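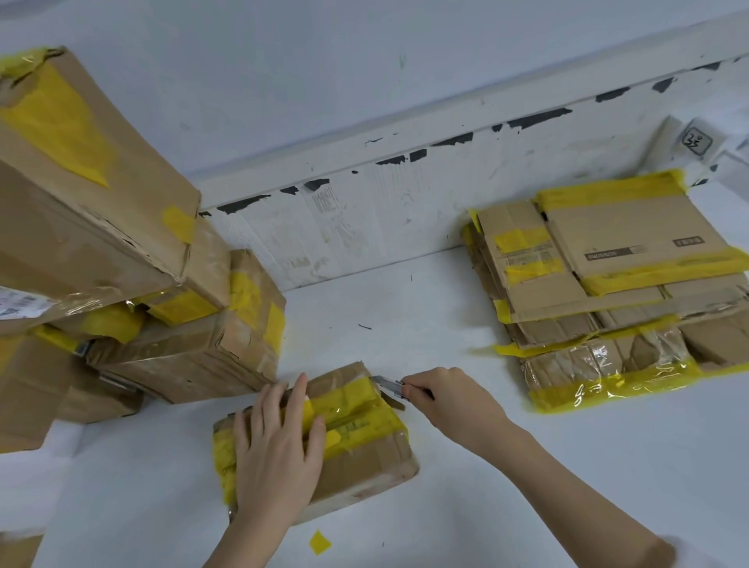 Our petition counter on the Dorasar page is wrong again, and I'm opening a fresh ticket because the old one got closed before anyone got back to me on it. We're the folks trying to get the Pridby annexation question onto the ballot, and the whole thing hangs on how many valid signatures we can show the county. I've been in and out of the settings so much that the account has started to remind me of that little cardboard box, yellow tape and clear tape all over it, and you can't get at anything without taking a utility knife to a seam. Every fix is stuck on over some older fix! So I'm going to write down everything I tried, in order, and maybe somebody on your end can spot what I'm missing.

4 comments

The problem, short version: the public page says we have 1,891 signatures. The export I download from the admin side is short of that by 70. Same petition, same account, both pulled within a minute of each other. I need the real number, and I need to know which 70 people aren't in the file, so I can find out if they have to sign again before we turn anything in.

What I tried first was the obvious stuff. Logged out, logged back in, cleared the browser, tried the other browser. Then I tried it on my phone (the export button doesn't even show up on the phone, by the way, which might be a separate ticket). No change at all. I also turned off the filter for people who asked us not to email them, thinking maybe the export was quietly skipping those. It wasn't. I got the same file with the same number of rows.

Next I looked at duplicates. Your help page says the public counter goes by confirmed signatures and the export drops duplicates, so I figured, okay, we have 70 people who signed twice, mystery solved. But the duplicates tab shows 2. That's it, and they're both people who fixed a typo in their street name. So that theory was gone before lunch.

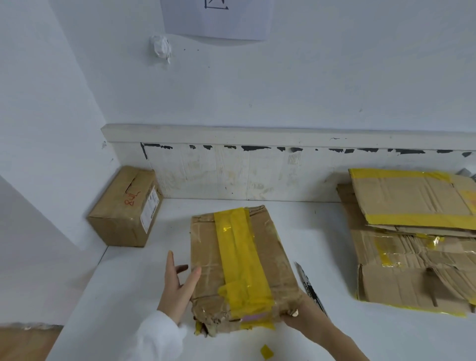 After that I went after the address matching, and this is where I think the trouble is. We use the Clamon add-on to check that each signer lives inside the county, since anybody outside the line doesn't count. A good chunk of our support comes from the Panasiuk side of town, where the streets got renamed back in October and half the databases haven't caught up. My neighbor's house still shows up on the old street on some maps and the new one on others. If Clamon can't match an address, I'd expect it to flag the person and leave them in the list with a question mark or something. What I think it's doing is dropping them out of the export and leaving them in the counter.

I tested it, a bit. I signed with my own address written the old way (I used my second email, please don't count that one, I've deleted it). The counter went up by one. The export did not. Then I deleted that one and signed with the new street name, and it showed up in both places right away. I know one test isn't proof of anything, but come on, that's a pretty good hint.

One more thing I tried and kind of regret: I hit "Re-run matching" on the whole list. It ran for ages and then told me "Completed with warnings," and the warnings link goes to a blank page. Numbers are the same as before, so I don't think I broke anything, but if you see a big job on our account, that was me.

What I'd love from you, if it can be done:

- A file of the signers who are in the counter and missing from the export, even if it's ugly
- Whatever is supposed to be behind that warnings link
- A yes or no on whether Clamon knows about the renamed streets
- Please don't touch the public counter until we've talked, it's printed on our flyers and the other side would have a field day if it dropped overnight

I should say I'm not mad about any of this. The signup form has been great, people at the farmers market could do it on their phones without me hovering over them, and we'd never have reached this many households with clipboards. But the county clerk's office goes line by line, and they won't care what a web page says. They told us a signer with an old street name is fine so long as the person is on the rolls, so these folks should count. I just can't hand over names I can't see.

Update, same evening: I got a canned reply telling me to clear my browser. Already done, see up top. I've attached both exports to the ticket again, the one from before the re-run and the one from after, and I'm leaving the priority on high. Email is the best way to reach me, I'm out knocking on doors most afternoons and I never hear the phone.

2 shares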